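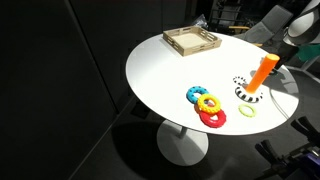 Play and Early Learning Group, Collport

3.2 Toys and table

We gave every child the same ring stacker, and what a rich little toy it is! The rings differ in colour and pattern, so a child can sort them long before the idea of size takes hold. Our 35 children played at a round white table, in sessions of five minutes each.
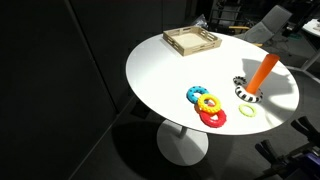
3.3 How play began

Most children went for a bright ring first – red was a clear favourite – and left the striped ones until later. Leclerc and Zoubi saw much the same in their home study, which pleased us greatly.

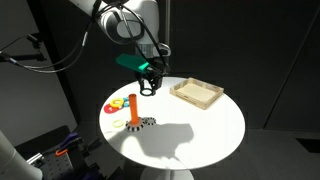
Figure 3. Peg, rings and tray.

Starting layout mattered more than we had expected. When rings lay apart, as the pale yellow-green one does towards the table's front in Figure 3, children reached for them one at a time and looked at the peg between reaches. Heaped rings were more often grabbed in twos, with a good deal of laughter.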